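The shelf over the washer in our Erport rental is finally up. The alcove is out of square: the back wall measures 1,006 mm and the front opening is wider. I cut the board to the back and scribed the left end with a compass.

The studs didn't line up with anything useful, so I ran a cleat along all three walls and screwed the board down from above - four screws, no brackets.

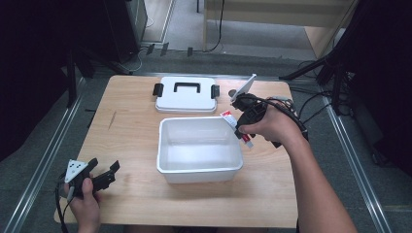 A reader in Flalluvville wrote that three cleats are overkill for a span that short, and that two side cleats would hold detergent for years. Probably so. The back one stays, as the board had a slight bow.

Paint goes on Wednesday.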